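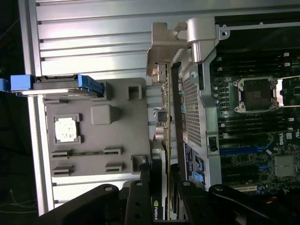

A desktop workstation opened up on its side, with the gray inner face of the case cover and a blue drive carrier handle showing.

New transfer carts go to work at Skakport

I got up way too early in July to watch the Latthorpe plant switch on its new transfer carts, and I'm glad I did! If you've driven past the Skakport yard lately, you've seen the torn-up concrete. Well, that's all filled in now, and there are 1104 feet of fresh rail set flush with the floor, running from the casting hall to the paint ovens.

The carts come from Nasution, and there are three of them. Each one is rated for 130 tons, and the crew had one rolling before 6 a.m. with a big pump housing chained on top. I expected a racket. It was quieter than my fridge (okay, my fridge is old), just a low hum and a warning beeper that I could still hear in my head at lunch.

Until this summer the plant moved its heaviest castings with a pair of diesel haulers, and the turn by the paint ovens was always the slow part. Now there's a turntable there. The operator walks alongside with a control box on a strap, the cart stops, the whole thing swings a quarter turn, and off it goes again. I watched it four times and would have stayed for a fifth.

Latthorpe says all 346 people on the floor have been through the track safety class, and the painted walkways have been moved back from the rails. The old haulers are headed to the company's Grarton site, where the floor is still gravel. Second shift gets its first turn with the carts at 3 p.m.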